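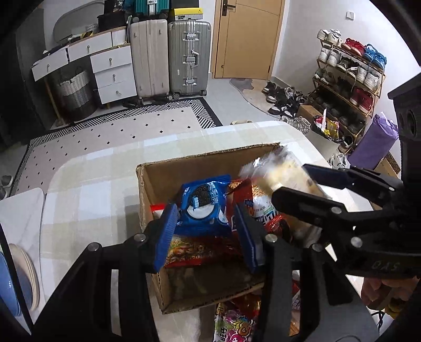
Todora, the small open toolkit for turning two-handed gripper recordings into training data, got its biggest update yet this November, and it's a really fun one. The new release comes with a rebuilt timing module called Rurnisier, which lines up what the left hand and the right hand are doing and works out where one action ends and the next begins. Snack packing is a great test for that kind of software. One gripper can have an Oreo packet pinched down inside the box while the other is holding a plastic-wrapped bread roll over the rim, and a policy that learns from the recording has to know that those are two separate jobs sharing one small opening.

Older versions of Todora cut a recording into pieces whenever either gripper closed. That worked nicely for one hand. With two, it chopped everything into crumbs, and people ended up stitching segments back together by hand. Rurnisier keeps a separate track for each gripper and adds a third track for the space they share, so a segment can carry a label such as "left placing, right waiting" without anybody typing it in.

"I used to lose whole afternoons to this," said Divya Bhat, who maintains the segmentation code at Huderent, the group behind Todora. "Now I open a recording, look at three colored bars, fix one or two edges and go get lunch."

The team measured the difference on a set of 1000 two-handed recordings, all of them tabletop packing and sorting. Cleaning up a batch of 125 used to take Bhat most of a working day. With the new module, the same batch took her 14 minutes of actual correcting, plus the time the program spends running by itself. Most of the fixes left over are at the moment of release, when the fingers have begun to open but the object hasn't quite left them.

Perception got some love too. Shiny bags have been a headache for the project from the start: the printing is busy, the surface throws back light, and the outline changes every time something presses on it. Dinesh Murthy rewrote the object tracker so that it no longer expects a bag to hold its shape between one frame and the next. It follows patches of the printed surface and lets them slide against each other. Clear packaging is still hard (Murthy puts it at the top of his list for the spring), and the tracker will sometimes decide that two overlapping bags are one very large bag.

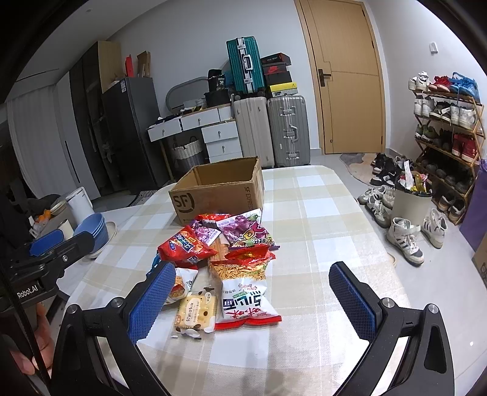

Bags and packets heaped in front of the open box, with the gripper fingers apart on either side. Overlapping packages are the kind of input the new tracker was written for.

The heap matters for planning as well. Todora now writes out a simple "what's on top of what" graph for each segment, which a planner can read to choose its next pick. A flat packet tucked beside a bigger bag gets a lower score than something lying free at the front, and the scores are refreshed after each grasp. Anitha Venkataraman, who wrote that part, says she kept it plain on purpose. The graph is a text file, you can read it in any editor, and if you disagree with a score you can change it and run the planner again!

There is a new viewer, too. It plays both grippers' tracks next to the video, and you can drag a segment edge and watch the label change as you go. Keyboard shortcuts can be remapped at last, a request that had been sitting in the issue list for longer than anyone on the team wanted to admit.

A few things to know before upgrading. Projects made with the old segmenter will open, but they have to be re-indexed first, and the re-indexed files can't be read by earlier versions, so keep a copy. The converter handles almost 100 recordings in one go on an ordinary laptop before memory gets tight. Single-hand projects can leave Rurnisier switched off and will behave just as they did before. Venkatesh Bangera has written a migration guide with a worked example from start to finish, and it covers the one setting that trips up most people, the clock offset between left and right recorders.

Next up is support for gentle handovers, where one gripper passes an object straight to the other. Adi Pelupessy has an early branch running and is asking for sample recordings, especially of soft or crinkly things. Details on the format are in the release notes, and the branch is open to anyone who wants to try it and doesn't mind the odd crash.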